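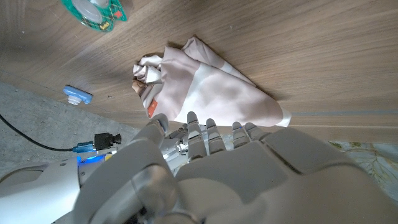 Madalena Louro trouve que la main est trop lente pour plier quoi que ce soit, et qu'à ce prix-là elle prendrait une pince à deux doigts, deux morceaux de mousse et basta. Elle me l'a écrit hier soir et je lui ai promis d'en tenir compte dans la fiche, alors voilà : oui, c'est lent ! Mais pour attraper un tissu souple par le bord, j'ai essayé les deux et je garde les doigts.

## Main Plorano, côté gauche

C'est la main que j'ai montée à l'atelier partagé et que je prête (ou que je vends en kit, voir plus bas). Coque blanche, doigts gris articulés, pouce opposable. J'ai laissé la mécanique visible entre le pouce et l'index, d'abord par flemme, et maintenant parce que c'est là que je passe la burette toutes les six semaines.

**Ce qu'elle fait bien**

- saisir un bord de tissu posé sur une table, même en boule
- tenir un petit objet en plastique sans l'écraser
- répéter le même geste 400 fois sans se plaindre (moi, au bout de 40, je m'ennuie)

**Ce qu'elle fait mal**

- le papier, les cartes, tout ce qui est plat et rigide
- le ruban adhésif, n'essayez même pas, j'ai passé une soirée à nettoyer les phalanges

### Montage

Comptez un bon après-midi. Les vis des articulations sont minuscules, prenez un plateau magnétique. Serrez le poignet en dernier, doigts à plat, sinon le pouce part de travers et il faut tout rouvrir (je l'ai fait deux fois...). Le câble de commande, laissez-lui du mou : Adelino Torres avait tendu le sien au plus court et il a arraché la prise au premier grand mouvement du bras.

Côté logiciel, je tourne avec la carte Bukau et mes propres réglages, fichier `plorano_gauche.cfg`. Commencez avec la force au minimum et montez doucement, surtout avec du satin ou une doublure fine.

### Le kit

Référence 3371. Dedans : la coque, les doigts déjà assemblés, la visserie, la notice (en français, relue par Aurora Serrano, merci à elle !). La carte et l'alimentation ne sont pas comprises. La main droite viendra en juillet si j'arrive à redessiner le pouce, qui pour l'instant frotte contre la paume.

Pour l'essayer avant d'acheter, passez à l'atelier après 18 h avec un vêtement à vous, un vieux de préférence.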